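Dingate Carry-On in Red: Nine Trips Later

Posted Dec 30, 2018

I bought this suitcase in March, after the handle on my old black one came off in my hand in the middle of a parking garage. I wanted something small, something cheap and something I could spot on a baggage belt without my glasses. Dingate makes this one in a very, very red red, so that was the last requirement taken care of! I paid full price at Lirotis downtown and nobody sent me anything for free.

It has been on a lot of short trips now (mostly weekends at my sister's, plus one long and soggy work conference) and I have opinions.

The inside is what sold me. I've had suitcases lined in that scratchy gray stuff that makes the whole thing feel like a filing cabinet, and this one is lined in pale blue. It's pretty, it makes it easy to find a dark sock in a corner, and it cheers me up in a hotel room. There's red piping along the edge of the compartment too, and it makes the case look like it cost more than it did.

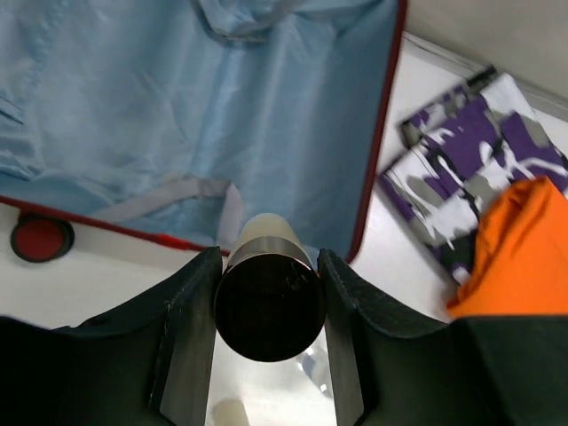 My one gripe with the lining is that it's kind of baggy. It isn't pulled tight against the shell, so it wrinkles and bunches up, and if I set something heavy down in a hurry I end up with a fold of fabric trapped underneath. I've learned to smooth it down with my hand first. It hasn't ripped anywhere, and I'm not gentle, so I'll call this a looks problem and move on.

The straps are fine. They hold a pile of sweaters down well enough, but they're useless for anything small, and I usually leave them lying there and pack on top of them like a lazy person.

How I pack it

I'm a folder. I know the rollers are out there and I know they're very sure of themselves, but I fold. Bottles go in the base first, then clothes over and around them so nothing tips. My friend Hideaki Hosoda does it the other way around, clothes first and toiletries on top, and he has never had a spill in his life, so take my method for what it's worth. I had one bad shampoo incident in a Bimeck case years ago and I've been strange about bottles ever since.

For a weekend I can fit two pairs of pants, four tops, pajamas, underwear, a book and my toiletries, and still close it without sitting on it. For anything past four days I take a bigger bag. I tried a full week once and spent the whole time buying T-shirts.

The shell

Now for the part everybody asks me about, which is whether a hard case this shiny stays nice.

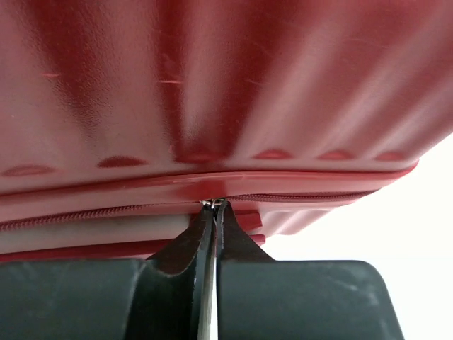

Hard shells get beaten up, mine included, and if that's going to bother you then buy fabric. The ribs do help, I think, because most of the knocks land on the raised parts and your eye slides right over them. What you do notice on a red this glossy is the scratches – they come up as thin pale lines, and the ones that run across the ribs stand out more than the ones that run with them. I tried rubbing one out with a damp cloth and got nowhere. I've decided I don't mind. My husband minds.

It hasn't cracked or dented, and it has been dropped down 8 stairs (by me, on Thanksgiving, in front of people).

Zipper and wheels

The zipper was stiff for the first month and now it's good. I do wish the pull was bigger, since my fingers don't work before coffee. The wheels are great on airport floors and pretty miserable on brick, and they rattle on anything in between. A Dierckx I borrowed once rolled much more quietly, but it was also a lot heavier to get into an overhead bin, and I'm short.

The lid pocket

I was ready to ignore this and now it's my favorite thing about the case. It's mesh, so I can see what's in there, and it zips, so nothing lands on my face when I open the lid. Chargers, tights, the birthday card I forgot to mail. When the case is open flat on a table or a bed, the lid leans back and the pocket is right there facing me, and I can get at the base without moving anything.
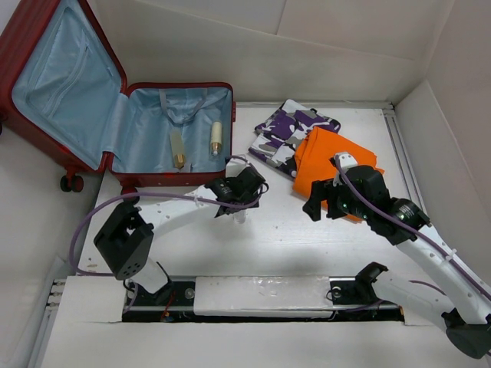 Would I buy it again?

Yes, in the same color. I'd like a tighter lining and quieter wheels, and a separate little pouch for bottles would be nice – right now mine just stand around in the base until the clothes go in. If you check your bags a lot and you're picky about scratches, get a lighter color or a matte finish. If you mostly drive places, or carry on, it's a good little case for the money.

A couple of people asked about the blue lining and stains. I got a smear of foundation on it in the summer and it came out with dish soap and warm water. I haven't tested red wine and I'm hoping not to.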